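Keeping the Fells Open at Skendura

Tuesday, February 12, 2019

23 shares | 2 comments

The upland reserve at Skendura has been in public care for longer than most of its visitors have been alive. It takes in 267 hectares of heath, birch wood and open water, and its paths are used by walkers, school parties and anglers throughout the year. Under the agreement renewed last September, the Clestovholm Trust is responsible for the paths, the bird hides and the small visitor centre at Pärn.

Much of that work goes unseen. Drainage channels are cleared before the autumn rain, and the boardwalk on the northern shore is inspected plank by plank -- a task that occupies two rangers for most of a week.
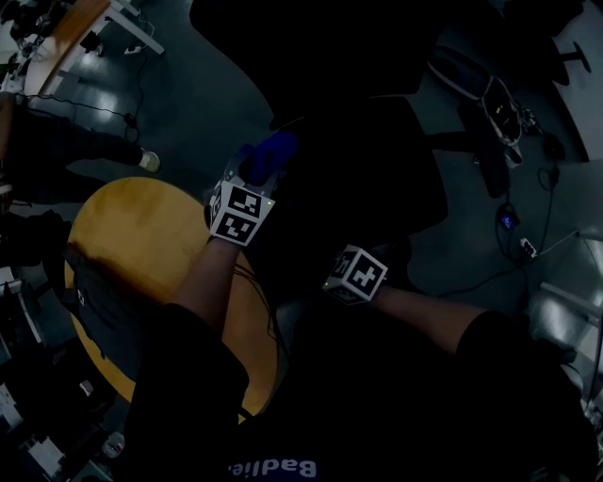

Winter closures remain the most debated part of the management plan. The upper path is shut while the ground is soft, and the Trust has resisted requests to open it at weekends. Staff spend those months indoors on maintenance and records, often at a round light-wood table with a dark bag or jacket left lying across it. Ott Mockus, the head ranger, regards the closure as settled policy.

"The heath recovers slowly," he said. "A path that widens by a metre in January is still that wide in summer."

Gintarė Ots, who oversees access at Drutirstead, the neighbouring reserve, takes a different view and would prefer a marked diversion. The two reserves will publish a joint map in spring.

Contact the editors | © 2019 | Back to top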